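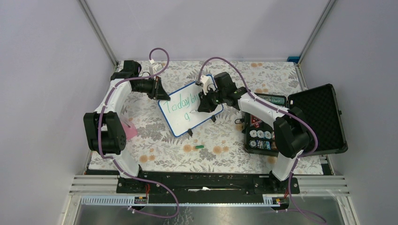 Muchen Dong @muchendong
18 Jan 2022

1/ Notes on fixing text that came through the wrong character encoding. We moved the Cledum parish records to a new database and 1,907 rows arrived with broken accents. Most were surnames.

2/ The usual pattern: é shows up as Ã©. The text was stored as UTF-8 (two bytes for that letter) and something read each byte as a separate Windows-1252 character. The data is still all there at this point.

3/ It stops being recoverable when a tool swaps unknown bytes for a question mark or U+FFFD. Check for those first. We had 6 rows like that and retyped them from the paper register.

4/ For the rest, encode the string back to Windows-1252, then decode as UTF-8. Run it on a copy. Clean rows will usually throw an error on decode. Log those and leave them alone.

5/ Some rows had been through the mistake twice. Ã‰ turned into Ãƒâ€°. Same fix, two passes. Stop as soon as a pass fails. 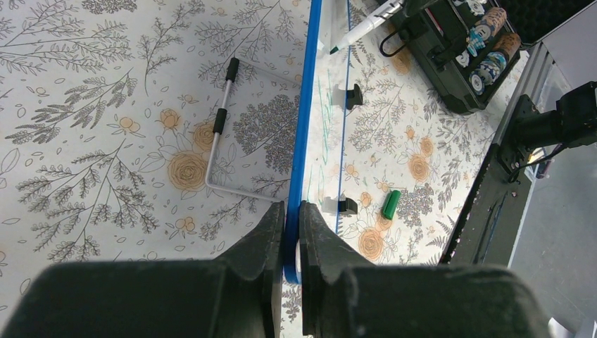 White tablecloth, gray ferns, peach roses. Blue edge on the clear panel.

6/ Yulan Fang asked how to spot these in bulk. Search for Ã or Â followed by any non-ASCII character. On our set this gave up to 100 false hits, nearly all in the Levier file, where headings are in capitals.

7/ Set the encoding on the connection as well as on the table. Ours was right on the table and wrong on the connection from July onward.

8/ Still open: the Zerkgate export has no encoding label and mixes both kinds within one file. Splitting it by line for now. The Cao index is next.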